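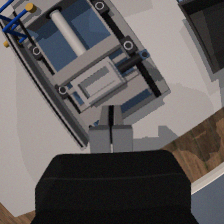 Kategorie: Schule & Lernen > Elternwissen > Anleitungen

Schulvergleich selbst gemacht: So lest ihr Prüfungsergebnisse richtig

Als wir im April eine weiterführende Schule für unsere Große gesucht haben, saß ich abends mit einem Stapel Broschüren am Küchentisch und habe erst mal gar nichts verstanden. Überall tolle Durchschnittsnoten, überall bunte Balken! Inzwischen habe ich mir eine kleine Methode gebastelt, und die geht so.

Schritt 1: Legt euch eine Tabelle an, eine Zeile pro Schule. Ich nehme dafür Flarno (kostenlos, reicht völlig), Papier geht auch.

Schritt 2: Schreibt neben jeden Notenschnitt, wie viele Schüler wirklich geprüft wurden. Bei der Schule in Jeltbridge waren es 22, bei der in Raltstead 329. Wenn in Jeltbridge zwei Leute einen schlechten Tag haben, rutscht gleich der ganze Schnitt!

Schritt 3: Sucht die Ergebnisse von mindestens drei Jahrgängen zusammen. Stehen sie nicht auf der Website, ruft im Sekretariat an – bei mir waren alle total nett und haben mir die Zahlen gemailt.

Schritt 4: Fragt nach, wer zur Prüfung gar nicht erst angetreten ist. Das steht fast nie in der Broschüre und verändert das Bild manchmal gewaltig.

Schritt 5: Schaut auf die einzelnen Fächer. Unsere Tochter liebt Chemie, also war mir der Lateinschnitt ehrlich gesagt ziemlich egal.

Für das Ganze habe ich pro Schule 30 Minuten gebraucht, beim ersten Mal etwas länger. Und nehmt die Tabelle unbedingt mit zum Tag der offenen Tür, da könnt ihr direkt nachhaken und eure Lücken füllen – am besten bei den Fachlehrern.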